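4. Paper as a working surface

4.1 What happens to a sheet once it is laid flat

Most writing on brown wrapping paper treats it as something that goes round something else. It is a skin for parcels, a lining for drawers, a cover for school books, and its qualities are judged by how it folds, creases and tears. We came to it from another direction. In the pattern rooms and kitchens we visited for this study, a great deal of brown paper never wraps anything at all. It is pulled from the roll, spread over a table and worked on, and it may stay there for a morning or for most of a season. We think this second life deserves much closer attention than it has had, and the more we looked at it the more delightful it became.

The earlier sections dealt with how the paper is made and sold. In this one we turn to what people look for when they cover a table with it. Our material comes from two places: the textile workshops of Zollham, where large sheets are used for drafting garment patterns, and the small bakeries of Lisance, where they are used under dough boards and for marking out trays. We kept a diary at both through one April, and we collected 87 sheets that would otherwise have gone into the stove or the recycling. Each was pressed, stored flat and labelled with the job it had done.

The first thing that struck us was how rarely a sheet fits its table. In Zollham the rolls are cut to suit the pattern drafter's reach, and the tables were built for something else entirely (many of them came out of a school). In Lisance the bakers tear by eye against the edge of the counter. Either way, a margin of table is left showing, and people are quick to make use of it. Pencils go there, as do cups, scissors and the slip of card with the customer's measurements. The drafters have a word for this uncovered strip, the "bank", and they speak of things being "on the bank" or "in the water". A ruler in the water is in use. A ruler on the bank is resting, and another drafter may borrow it without asking.
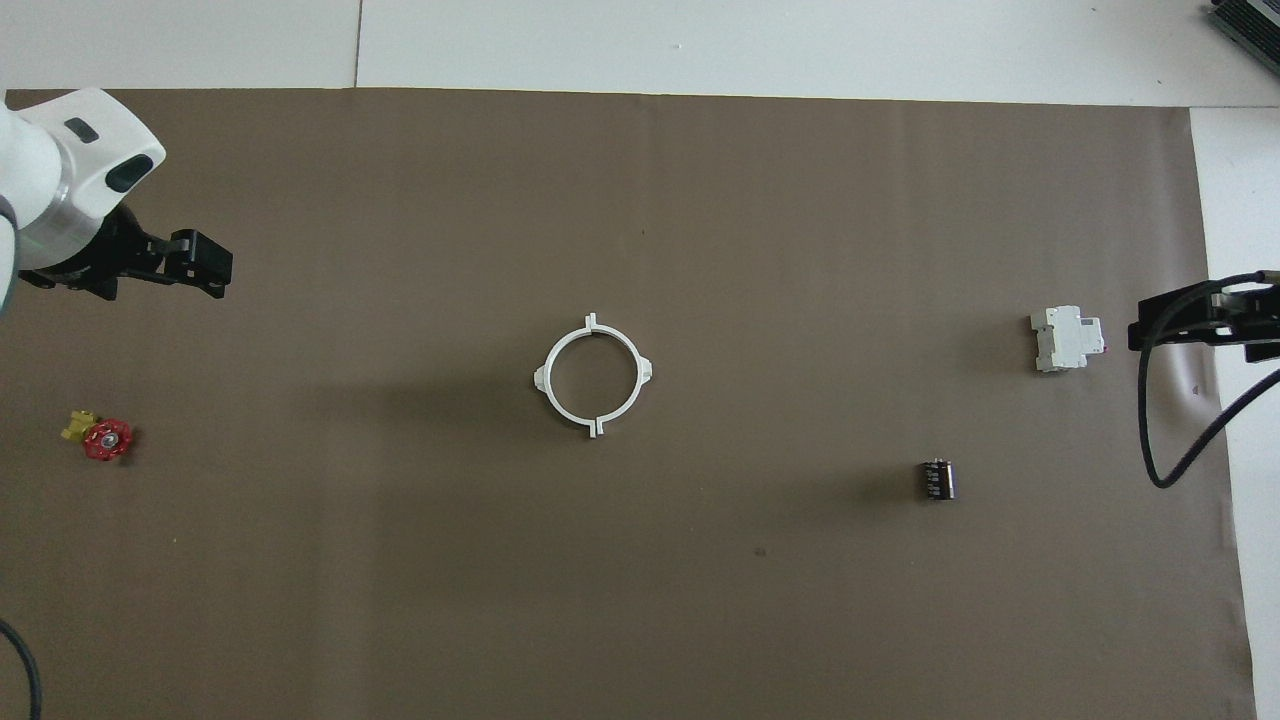
Figure 2. A large sheet of brown paper on a white tabletop.

The bank is worth a little more time, as it does several jobs at once. It gives the hand somewhere to lean that will not smudge the pencil work, and it lets the drafter judge at a glance whether the sheet has crept. A white table is by far the easiest to read in this respect. In Figure 2 the paper covers most of the top and leaves a strip of white along the far edge and down the right side, and against a strip like that even a slight slant is plain to see. On the dark oak tables in the older Zollham rooms the same slant can go unnoticed until the first long line is ruled, and several of our diary entries record a sheet being turned over and started again for exactly this reason.

Shade matters too, and this was a part of the work we had not planned for at all. Brown paper is never one brown. A single sheet can carry broad, soft patches of lighter and darker tone, and the drafters treat these as a kind of landscape. They will place the centre line of a coat along a band of darker tone if there is one, so that they can find it again from across the room. The bakers in Lisance are less patient. They like a pale sheet for marking out, and they told us, with some feeling, that the paper sold by Gulyás in winter was too dark to take a soft pencil. Our own small trial gave them some support: of 300 short pencil marks made on the darker stock, our readers could pick out far fewer by evening light than on the paler one, although in daylight the two came out almost level.

4.2 Weight, curl and the problem of the corner

Every user we spoke to had a view on curl. Paper that has spent months on a roll wants to go back there, and the last few metres are the worst. The remedies are wonderfully varied. Flat irons, river stones, bags of dried beans and a brass door plate were all in use during our visits. The bakers simply damp the underside with a cloth and press it down, a method the drafters regard with horror.

We measured curl on each collected sheet by laying it on glass and recording the height of the corners. The heavier stock, at 95 grams per square metre, lay down more slowly at first but stayed flat for longer once it had settled. Thinner sheets went flat straight away and then lifted again as the room warmed up, often at just one corner. The drafters call this lifting corner the "dog" and will turn the whole sheet so that the dog is furthest from the drawing hand.

The Dredero mill, which supplies both towns, winds its rolls with the smoother face outwards. We found that this decides which way up the sheet is used far more often than any thought about the drawing itself – people lay the paper down so that it curls towards the table, and then draw on whichever face they are given. Some of the oldest drafters still turn it over out of habit, from the days when the rolls were wound the other way, and their sheets can be recognised in our collection by the slightly furry edge of the pencil line.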